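Courses > Looking at Art > Week 2: Color before the tube

Okay, so last week we got as far as drawing, and a few of you stayed behind to ask when we'd get to the fun stuff. It's now! This week is pigment, and I'm going to spend most of it on green, which gave painters more trouble than almost any other color.

Start with where greens came from. Green earth is dug out of the ground, it's soft and a little gray, and Italian painters used it under skin tones (look for faces that have gone greenish where the pink on top has worn thin). Malachite is a ground-up mineral, and if you grind it too fine it goes pale on you. Verdigris is made by letting copper corrode over vinegar — lovely and bright, but it can turn brown in old oil paintings. Lots of those brown trees you see in museums used to be a good deal leafier. 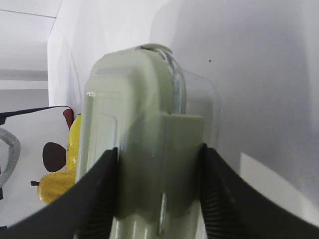 Pale sage green on a molded plastic surface, with shinier highlights along the left ridge.

Then come the 1800s and the chemists. Viridian arrives, painters love it, and it's still in the shops. Emerald green arrives too, and that one has arsenic in it, so please don't go hunting for the real thing. Monet and Cézanne both used a lot of green straight from the new metal tubes, and having paint you could carry in a bag made working outdoors much easier.

For the reading, do the first 30 pages of the Valentin Jacquet packet. He's grumpy about the Impressionists and I don't agree with him on much, but his section on glazes is the clearest I know. Skip his footnotes unless you really like footnotes.

Homework: mix two greens from blue and yellow, then paint each one next to a patch of red and write down what changes. Cheap paint is fine (I use Grisen student gouache myself). Bring the sheets to class, dry please!

Questions: Looking at Art office, Nyarko Hall | © Looking at Art course notes | Back to top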